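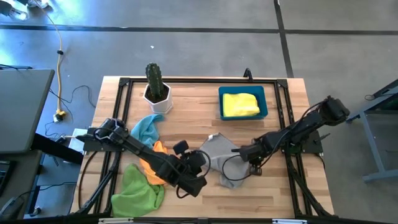 Usa Prasertsri begins every morning at the Pirside cell by doing nothing to it. She stands at the front edge of the table with a coffee and looks at the cables. The two arms have been running cloth-handling trials at Widham since last May, and in that time the cables have caused more lost hours than the motors, the software and the grippers put together. Each arm carries its wiring on the outside, so there is a black loop hanging near the gripper wherever the arm goes, and over a table of loose cloths a loop like that will find something to catch on. She checks that each one hangs the way it hung the day before. If one has crept, she loosens the tie and sets it back.

Widham is a small contract shop that builds and tests handling equipment for commercial laundries. Pirside is its name for the two-arm cell on the ground floor, where cloths are picked up, folded and put in a bin, 356 times on a good day. Prasertsri has looked after it from the start. Before that she spent 14 years fixing tunnel finishers and ironers, and she treats the arms much the same way.

"An ironer tells you when it's unhappy," she says. "It squeaks or it smells. These just get a little worse at the job, and you have to notice."

What she notices, mostly, is drift. The arms are clamped to plates on a rail structure, and the plates can be slid and locked again when a trial calls for a different spacing. Every move means a new calibration. Early on the team skipped it for small moves, a finger's width or less, and spent most of a week wondering why the left gripper was closing on air. The fault was in the left plate, which had been tightened on one side and only snugged on the other. Imre Veres, who designed the mount, has since added a line to the setup sheet: tighten in a cross pattern, then go around again.

The sheet now runs to 40 lines. Veres would like it shorter. Kazimír Ďurica, who runs the evening trials, would like it longer, and has been penciling additions in the margin. One of his says to wipe the gripper fingers with a dry cloth before start-up. Another says to push on each arm by hand, powered down, and feel for play at the shoulder.

Lint is the other enemy. Cotton sheds, and the fibers work into the finger joints and settle on the camera covers. Prasertsri blows out the joints at noon and again at the end of the shift. She used to do it once a day, until a gripper jammed half open at cycle 567 of a long unattended run and held on to the same washcloth until morning. When Ďurica took the finger apart he pulled out a gray plug the size of a pea.

Replacing a finger takes her a quarter of an hour. Replacing a wrist cable takes most of an afternoon, and she has done it three times. The first two came from Šindelář, the supplier that made the original set, and both broke inside the jacket at the same bend. For the third she asked Eduard Krajčí in the panel shop to make one up from finer-stranded wire, a little longer, with the slack left in a wide curve. It's still on the right arm. The left is due to get one when the current trials finish.

Mahmoud Slaoui, who manages the floor, has been asked whether the cables could be run inside the arms. They could, on a different arm. Kirkier, the customer paying for the work, wants a cell its own mechanics can repair with ordinary tools, and a cable you can see is one you can change without stripping a joint.

The next job is the rails. Prasertsri wants stops fitted so that a plate goes back to the same place after it has been moved, and Veres has drawn them up. Krajčí has the drawing. Until the stops arrive she is marking the positions with a scribe and a steel rule, and checking them before she switches the power on.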